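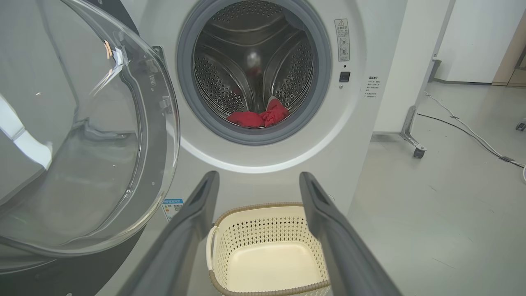
Vimala Amin has been trying the Kondach laundry kit since May, and she still lights up when she talks about it. The kit is a two-finger gripper, a wrist camera and a set of ready-made chore routines, all of it sold by Lelell for people who already own an arm. She runs a small test space and writes up home automation gear for fun (her word, and you believe her). Her favorite setup is the plainest one: a front loader, a cream plastic basket set just below the door, something red in the drum. "Red on steel, the camera loves that," she says. "Start there! Then make it harder when you're ready."

Harder, for Vimala, means dark socks. The drum is full of little holes and shine, and a black sock can hide in there very well. She keeps a list of what the kit handles and what it doesn't, and she read me a good part of it over the phone. T-shirts are easy. Towels are fine if you go one at a time. Fitted sheets she calls "a whole other hobby."

What she likes most is the teaching mode. You guide the arm by hand, save the run, and do it again with the clothes in a different heap. The manual asks for 12 runs per chore. Vimala did 80, partly because she was having such a good time. 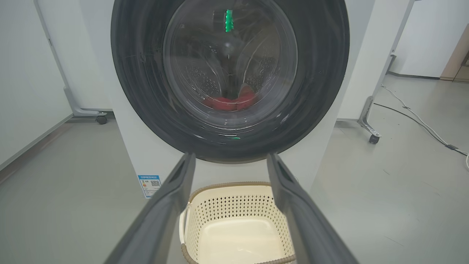

"By then I'd stopped thinking about the arm," she says. "I was thinking about laundry. Where does a sleeve go when you pull on the collar? I've been doing wash my whole life and I never once looked."

Gopinath Warrier, who wrote the chore routines at Lelell, was delighted to hear about the sleeves. He told me the long fingers were his biggest argument during design. A shorter pair looked neater on the bench, but he wanted more reach into the drum. "You want to get in under the cloth," he says. "I must have folded 800 cardboard fingers before we cut a real one."

I asked both of them what they'd change. Gopinath wants quicker camera setup; it takes him 17 minutes and he thinks that's too long. Vimala wants softer pads on the fingertips for knitwear, and a routine for closing the door gently. She has already sent him her notes on that, with drawings.

Next she's trying the Donness folding add-on, starting with dish towels.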